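Clotstead House, Semport: guest room safety inspection, April
Second floor, room 12

1. Smoke alarm
Present, ceiling mounted, sounded on test. Replace-by date legible. PASS

2. Fire door
Closes fully from any angle. Gap at the latch side is within limits. Lower hinge has one screw missing. ACTION: refit before next letting.

3. Sockets and leads
No cracked faceplates. Bedside extension lead is a Peixoto four-way, fused, not coiled. PASS

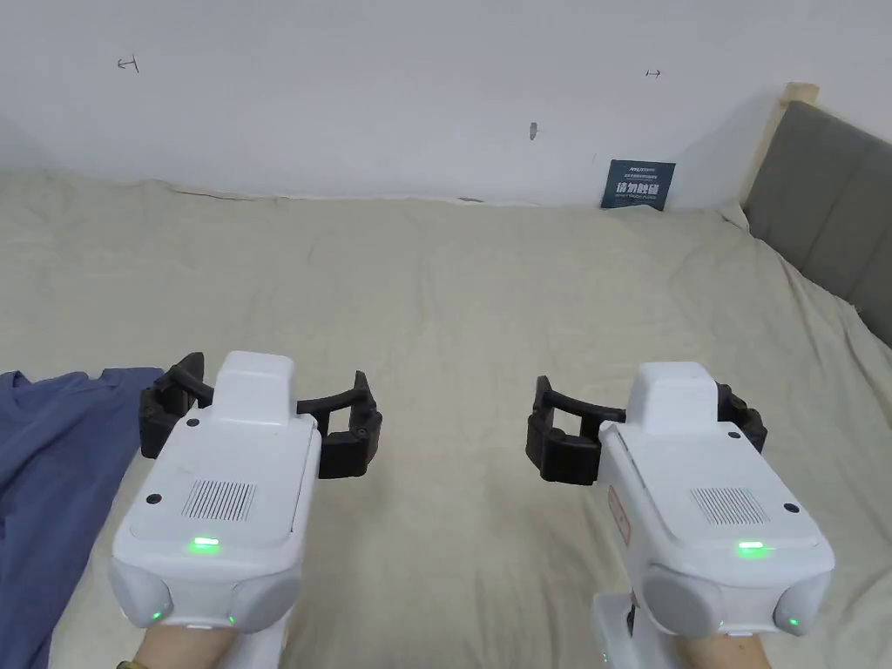

Portable appliance labels were read on the kettle and lamp. The lamp label has faded and the retest month cannot be made out. ACTION: retest and relabel.

4. Window restrictor
Opening measured at 88 mm with restrictor engaged. Key held at reception. PASS

5. Hot water
Basin tap reached 36 degrees after one minute. Too low for the hot outlet; check the mixing valve and the Cavska cylinder thermostat. FAIL
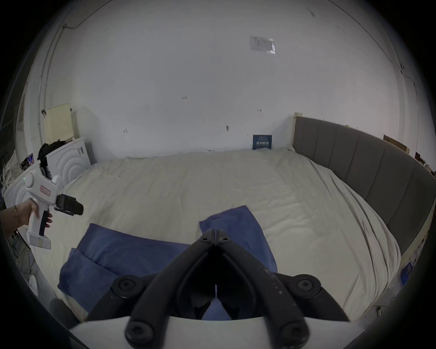
6. Headboard and bed frame
Fixings to be checked by hand at each inspection, with the bed pulled clear of the wall. The upholstered grey headboard has vertical channels, and these should be vacuumed along the seams and checked for insects by torch. No movement at the brackets. Fire label found on the underside of the base. PASS

7. Mattress
Label present. No tears at the piping. Turn at next deep clean. PASS

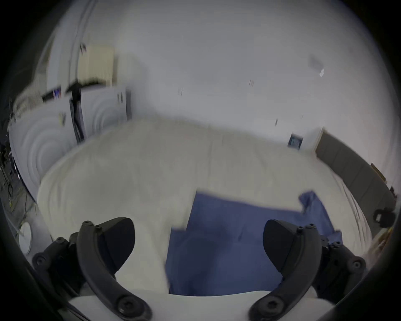

8. Escape route
Corridor clear, 29 paces to the stair door. Emergency light above the stair failed its short test. FAIL: replace battery pack and retest.

9. Room notice
Assembly point still shown as the old car park. ACTION: reprint.

Room to stay off sale until items 5 and 8 are signed off.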